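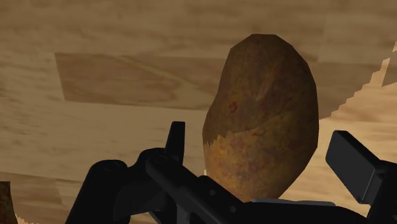
The Uvomwood 19 is a protective case for current large-format smartphones, supplied by Himcombe in five finishes. Each case combines a flexible inner shell with a thin wood veneer back, cut and sanded before assembly. Customers should expect the veneer to vary from one case to the next, as wood does: a medium brown plank with swirling grain may lie against paler boards with wavy streaks, and the same range of tone is found across our Natural finish. Requests for a particular grain pattern cannot be accepted.

The finishes available are Natural, Smoked, Chalk, Dark Green and Navy. Dark Green and Navy are stained before sealing, and the grain remains visible through the colour. In low light the Navy finish may look close to black. Colours shown on a screen should be taken as a guide only, and sample chips may be requested from the sales office before an order is placed.

Specification
Weight: 19 g
Back: wood veneer, sealed with a matt lacquer
Inner shell: flexible polymer, black
Wireless charging: supported without removing the case
Order code: UW-233 (Natural, Smoked, Chalk), UW-225 (Dark Green, Navy)
Price: 145 lei, including VAT

The shape of the case was drawn by Horațiu Dinu of the Crăciun studio, who also designed the earlier Disa range. The raised lip around the camera opening has been kept from that range. The side buttons are new and have a shorter travel.
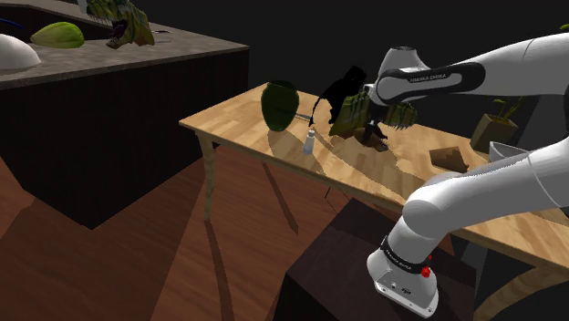

Disa cases remain on sale while stocks last, but will not be offered in Dark Green or Navy. Owners of a Disa case should note that its clip-on stand does not fit the Uvomwood 19. A separate stand is in preparation.

Care
Wipe the back with a soft, slightly damp cloth. Do not use alcohol wipes, polish or furniture oil, and do not leave the case on a radiator or in direct sun for long periods. Small marks in the lacquer are not covered by the guarantee. Lifting of the veneer is covered for two years from the date of purchase, on presentation of the receipt.

Orders for the stained finishes are accepted from Friday, May 8, 2026.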